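Pimeo Publishes Ownership and Funding Register, Opens Account Suspension Records to Users

DRORKBRIDGE, Wed 20 September – Pimeo, the company that runs the discussion service Uma, today published a register of every investor holding a stake in the business, together with a log of account suspensions and the rule cited in each case.

The register lists 32 shareholders. It gives the name of each one, the class of shares held and the year of purchase. Holdings made through a fund are listed under the fund and under the firm that manages it. Pimeo is privately held and has not published this information before.

The suspension log covers 205 accounts that were suspended for posts quoting or linking to public records, such as company filings, court papers and property listings. Account names have been removed unless the user agreed to be named. 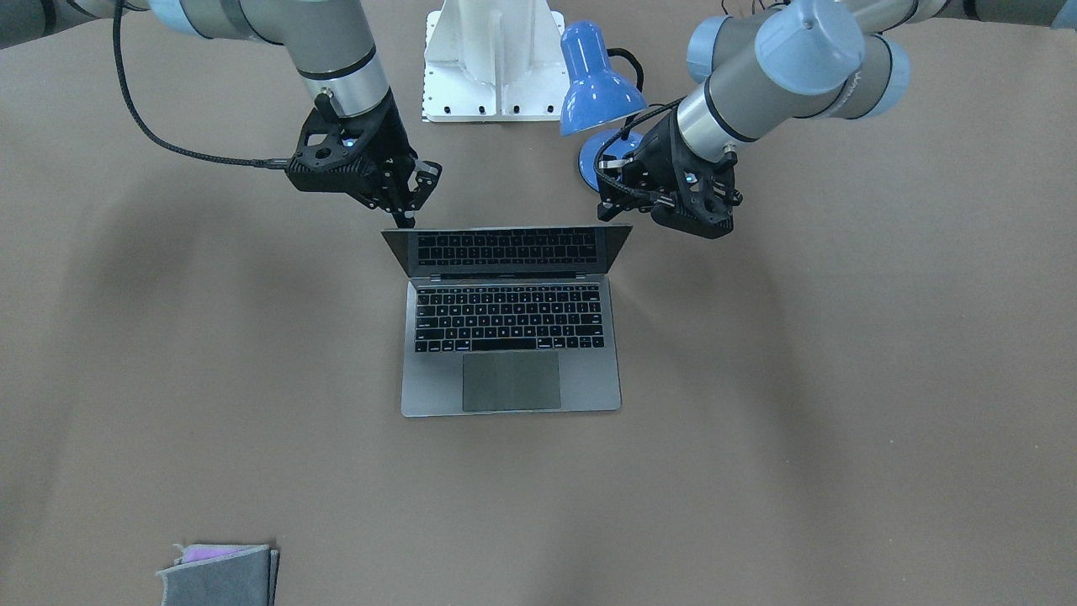
Pimeo reviewed all of the cases in the log over the summer. In 70 of them, reviewers found that the post contained only material already open to the public and broke no rule. Those accounts have been restored with their full posting history, and their owners were notified by email. The other suspensions were upheld, most of them for posting home addresses or phone numbers alongside the records.

"People use Uma to read filings together and argue about what they mean," said Imtiaz Pramanik, chief executive of Pimeo. "Our rule on private information was written too broadly, and it caught people who were quoting documents anyone can request. We have rewritten it."

Under the new rule, a post that quotes a public record will stay up while a complaint is reviewed, unless it includes a home address, a personal phone number, a bank account number or a medical detail. Complaints will go to two reviewers. If they disagree, the case moves to Naylor, an outside review firm hired by Pimeo for this work. Naylor's decisions on these cases will be final and will be added to the log.

Users who are suspended will receive a copy of the post in question and the exact section of the rules it is said to break. They will have 6 weeks to appeal – the old limit was ten days.

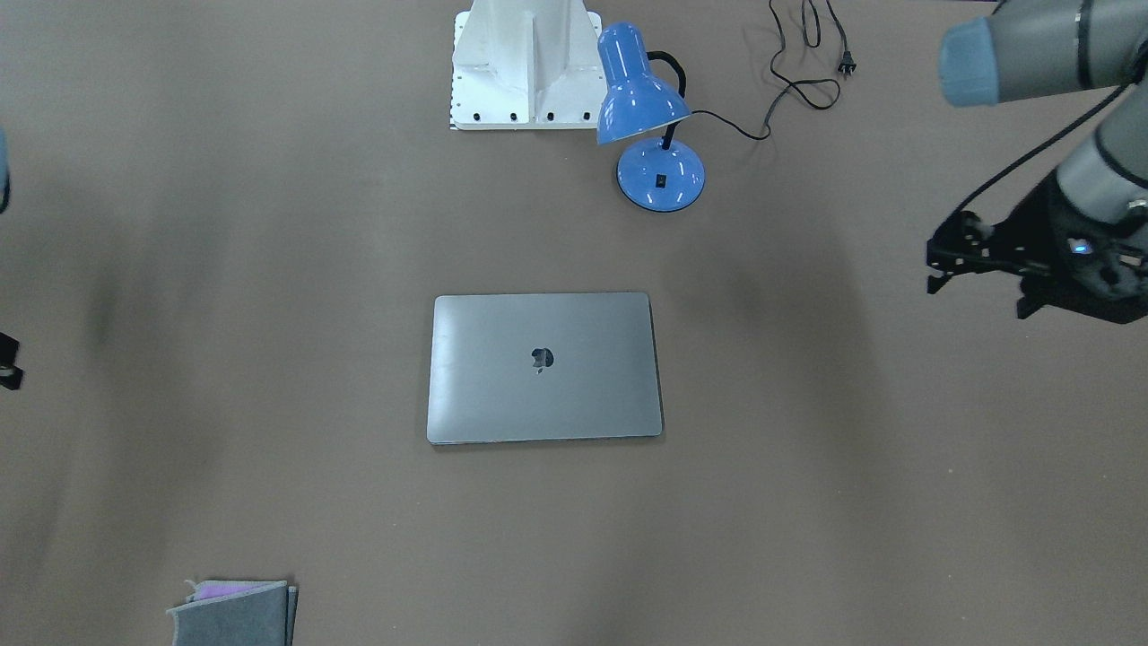
Pimeo Trust and Policy Team

The register and the log can be read without an Uma account. Both can be downloaded as spreadsheets. The team will update the log every month and the register whenever a stake changes hands. Corrections can be sent through the contact form on the register page, and any change made as a result will be marked with the date.

"I expect people to go through the shareholder list line by line, and they should," said Gaetano Vitale, head of policy. "If a name is wrong or a fund is missing, we want to hear about it."

A second release is planned for December. It will cover requests from companies and public offices to remove posts – who asked, what they asked for and what Pimeo did.

The new rule applies to all posts made from today. Users whose suspensions were upheld in the review may appeal once more under the new wording, using the form in their account settings.

Press questions: Gaetano Vitale, Trust and Policy, Pimeo, Drorkbridge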